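Majali Works Diary
Home Floor News Galleries Canteen Contact
5 min read

Two arms and a pegboard: what's going on at the end of Line 2

Saturday, December 17, 2022. Quick one before the holidays, I have the bus to catch. A lot of you have asked what goes on in the black tent past the kitting benches, and why Fadi Hijazi eats his lunch in there now. So I went in with him, took some pulls off the head camera and got a line or two from whoever was passing.

Short version: it's a two-armed robot and it is learning to put parts in holes. Same as the rest of us on day one. The practice board is white with blue parts, round ones and blocky ones. On the real line we fit pins and spacers into the Bedach pump housings, up to 2,000 pins on a busy shift, all by hand, and if you've done it you know what your thumbs feel like on a Friday. That is the job they want to hand over. Not all of it, not soon.

The program is called Vosenach (don't ask me, came with the paperwork). Started in May with a lot of meetings and not much else.

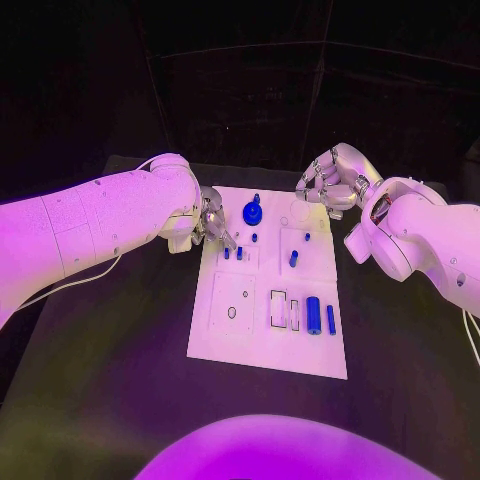

KITTING & ASSEMBLY

Fadi runs the sessions. He was on pins for years, now he's on the robot, same pay grade plus the shift allowance he used to get, which he had to ask for twice. He says the first week he wanted to reach in and do it himself the entire time.

Colored lights are on some sessions and off others. You stop noticing it after ten minutes, then you walk back out and the whole floor looks green.

What he does all day, since people ask: sets the board up, runs an attempt, writes down how it went, sets the board up again. A target of 500 attempts per part shape. Lots of resetting. Hiba Farah does the afternoons and has her own way of laying out the parts, they have agreed to disagree about it.

Hiba is the one I'd talk to if you're nervous. She put her name down for the training because she figured somebody from the floor should be in the room when it gets decided what the thing is for. Her words: "They were going to train it on the easy pins. I said come and see which ones hurt." So the short spacers are on the list now, wich they weren't before. That's down to her.
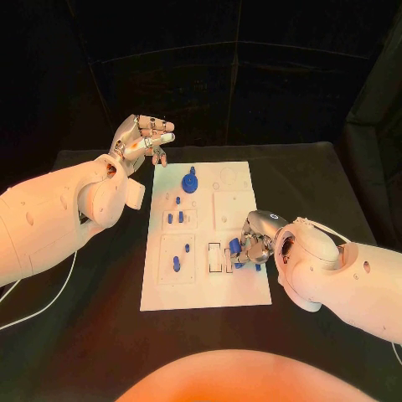
Right hand closed on a blue cylinder, next to the two narrow slots.

Grip is the whole game, Hiba says. We pick up a pin and turn it in our fingers without thinking. She had to learn to put that into words for the engineers – which finger moves first, when you let go. Took her an afternoon with a pencil and she still wasn't happy with it.

The numbers, for those who like them. 1,522 attempts logged up to last night. I asked how many were good and Fadi said "depends on the shape" and went back to his notebook. The wide round parts are his favorites. The small pegs he doesn't want to discuss.

Wissam Sayegh from maintenance got roped in too. Two days of cable work so far and he wants it known the white cables are not his idea of tidy. He is getting a proper course in the new year, paid, on the clock. First one of us to get that since the Trollolum ovens went in.

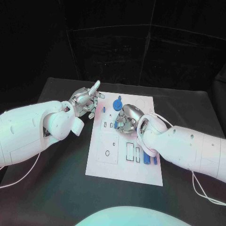
Both arms over the sheet, right hand down on the middle of it. Black outlines show where things go.

Now the part everyone really wants. Jobs. I asked Khalil Jaber straight out and he gave me this, I wrote it down: nobody on pins gets moved before the summer, and anyone who is moved gets first pick of the inspection posts. There are 27 people on pins over the three shifts. Inspection does not have 27 posts. I said that. He said he knows, and there will be a meeting in the canteen with the real list. I'll put the time on the board by the clock when I have it.

Rami Haddad has done pins longer than anyone here and he's of two minds. Glad to see the back of the wrist brace. Less glad about the bench – four of them have sat at that bench and talked all day for years and inspection is a one-person booth with a fan. I don't think that's in anybody's spreadsheet. I told Khalil it should be.

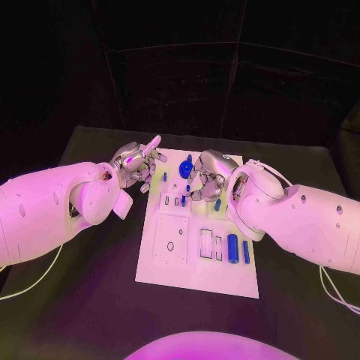

Something else that came up. Breaks. The robot doesn't take them, so whoever is minding it ends up skipping theirs. Hiba raised it, and from Monday there's a cover rota, names on the tent flap. If you've done the safety hour you can go on it. If you haven't, see Wissam.

And please don't lean in to look while a session's on. Ask Fadi, he'll stop it for you. He likes showing people, he'll pretend he doesn't.

More galleries when I get time. Paint shop next probaly.

COMMENTS (4)

nightshift_lou
Ok but can it do the short spacers with the burr on them. I'll believe it then

Rami H.
I said the fan was LOUD, put that in. Otherwise fair.

Dee from packing
Good to hear about the break cover. We had the same thing with the wrapping machine and it took a year to sort out. Is the canteen meeting for all departments or just pins?

Wissam S.
All departments Dee. And the cables are getting done next week so everyone can quit telling me.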